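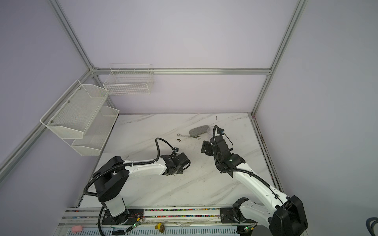
Imitation marble

By Lalit Upadhyay
Last revised: July

Print this article | E-mail this article

Imitation marble is any surface made to look like marble by means of paint, plaster, paper, plastic or printed film. It is used for table tops, worktops, wall panels, floors, columns and fireplace surrounds. The most common pattern today is a white ground with grey veins, after the stone quarried near Carrara in Italy, but black, green, red and yellow patterns have all been popular at one time or another.

Background

Marble is limestone that has been changed by heat and pressure underground. The veins come from clay, iron and other matter that was in the limestone before it changed. The stone is heavy, costly to move and easily marked by acids such as lemon juice and vinegar. Builders who wanted the look without the weight have copied it since ancient times. Painted marble panels survive on the walls of houses at Pompeii, often on the lower part of the wall, with plainer colour or pictures higher up.

Painted marble

In painted work a ground colour is laid first and left to dry. Thin oil or water-based glazes are then put on and broken up with a sponge, rag or crumpled paper. Veins are drawn in with a fine brush or a feather and softened with a dry brush, usually made of badger hair. Several coats of varnish finish the job.

Veins in white marble tend to drift in one general direction, and many handbooks tell the beginner to set them at 45 degrees to the edge of the panel. They should join and part like cracks, and should not cross in a regular grid. A large panel is often divided by thin painted lines into blocks, as real stone would have been supplied in slabs of limited size.

The craft is usually taught alongside graining, the painting of wood patterns. At Kutthorpe the former corn hall has seven columns, of which three are painted brick and the rest stone. The painted ones were redone after a roof leak and are a shade yellower than the others.

Scagliola

Scagliola is made from fine gypsum plaster, animal glue and pigment. The coloured mixes are kneaded like dough, pressed together, sliced and laid on a backing. When hard, the surface is rubbed down with finer and finer stones, filled, rubbed again and polished with oil or wax. The colour goes through the full depth of the layer, so small chips show less than they do in paint.

It was made in Italy from the late sixteenth century and was widely used in British country houses in the eighteenth and nineteenth. Large columns could be built up around a wooden or brick core. Scagliola is warmer to the touch than marble, and this is one of the simplest ways to tell the two apart. It does not stand up well to damp and was seldom used outdoors.

Paper and printed film

Marbled paper, made by floating colours on a bath of thickened water, is a separate craft. Its patterns are seldom meant to pass for stone, although it has sometimes been used to line cupboards and boxes.

Printed patterns came into general use with linoleum and, later, plastic laminate. In laminate a printed sheet is bonded under a clear hard layer, with sheets of brown paper and resin behind. Self-adhesive vinyl film is thinner and cheaper and can be put over an existing top. Among smaller makers, Hinada sells film by the roll and Kaushik supplies printed board to shopfitters.

The usual weakness of printed marble is the repeat. A short repeat shows up on a long worktop, where the same vein comes round again and again. Gemby, a pattern studio, draws its white and grey design with a repeat of nearly seven metres - longer than most domestic kitchens need. Joins are another difficulty, as veins rarely meet across two boards unless these have been printed as a pair.

Cultured marble and engineered stone

Cultured marble is a cast material of crushed stone and polyester resin with a gel coat on top. It can be moulded, and basins and tops are often made in one piece. Engineered stone has a much higher share of crushed stone and is pressed into slabs. Cutting types made with quartz gives off fine silica dust, a serious danger to the lungs.

Care

Painted and plaster surfaces should be dusted with a soft cloth and kept away from standing water. Laminate and film can be wiped with mild soap. Scouring powder dulls all of them. Hot pans will blister film and may scorch laminate - a trivet or board should be used.

Related articles
Badger softener
Graining
Linoleum
Marbled paper
Scagliola
Terrazzo
Trompe l'oeil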